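Henska sequel casting: is Kalkidan Tilahun out or not?

Film Talk > Upcoming Releases > Franchises
12 replies

marzipan_riot
20 May 2021

So the trade sites are all running the same two sentences about Henska 4, and both sentences are "sources close to the production." Kalkidan Tilahun, who has been in every one of these since the first, is apparently not coming back. The director won't comment. The studio (Dresmont) put out a cast list with nine names on it and hers is missing.

She was asked at a press thing for her new drama and said, "I've had a lovely time in Henska and I hope everyone has a lovely time in Henska." Make of that what you will. I made a sandwich.

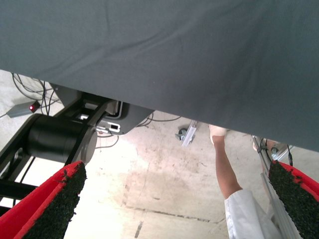
What bugs me is that the third one ended with her character driving the boat away with all the money. You can't open a fourth movie and have nobody mention the boat. Or the money. I would settle for the boat.

oldreelhand
A cast list isn't a cast. They left Cârstea off the list for the second one and then he was in half the movie. Dresmont does this every time, everybody panics, and then the trailer drops and there she is in the last shot putting on sunglasses.

biscuit_tin_44
Cârstea was a villain reveal. They hid him on purpose. You don't hide the woman whose face is on the lunchboxes.

oldreelhand
You do if you want people to start threads about it.

marzipan_riot
I walked right into that.

tollbooth
Unpopular opinion, I guess, but good for her? She was the best thing in Henska 1, had maybe one joke in Henska 2, and spent most of Henska 3 on the phone. I mean her character was on the phone. If I had her options I'd go make sad movies about lighthouses too.

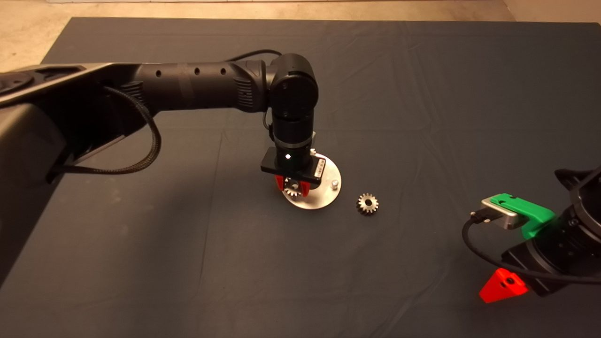 Gray cloth with a black robotic arm reaching across it

Also the phone calls were with a character we never met. My wife is convinced it was her agent.

biscuit_tin_44
The phone stuff was great and I'll die on this hill. "No, the OTHER goat" is the only line from that movie anyone in my house quotes.

tollbooth
It's a good line. It's one line. The movie was more than 100 minutes long.

quietcarriage
Has anyone considered money? The first one was cheap and everybody got paid in catering. By the third one she was a proper star and they were still filming in that same hotel lobby in Lakumon with the plant. I love the plant, but you look at that lobby and you know what kind of raise was on offer.

marzipan_riot
The plant IS on the cast list, by the way. Second from the bottom, "as itself." So they have a sense of humor about something.

oldreelhand
See, that's a joke list. You don't put the plant on a serious list. I rest my case.
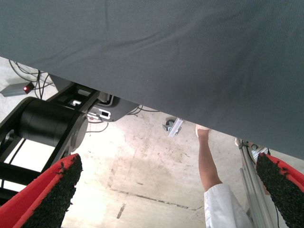
pelican_dues
I was sure she'd be back until I read the plot blurb. It's set in 2046 and everyone is supposed to be old. They'd have to put her in the gray wig, and she has said in at least one interview that she will never again do anything with a wig after what happened on the pirate show.

biscuit_tin_44
Wait, it's set in the future? It's a farce about wedding caterers.

pelican_dues
Future wedding caterers. There's a hovering cake.

tollbooth
I take it all back, I want her in it. I want to see her take a phone call next to a hovering cake.

quietcarriage
If the whole cast is aged up they can just recast whoever they want and say time passed. I've aged less than that since January and my own sister walked past me at the airport.

oldreelhand
Sunglasses. Last shot of the trailer. Bookmark this.

marzipan_riot
Bookmarked. If you're wrong you have to watch the holiday special again, the long version with the puppet segment.

oldreelhand
That seems excessive for a casting dispute.

marzipan_riot
Those are the terms. Mods, can we get the title changed to include the hovering cake? I feel like I buried the lede.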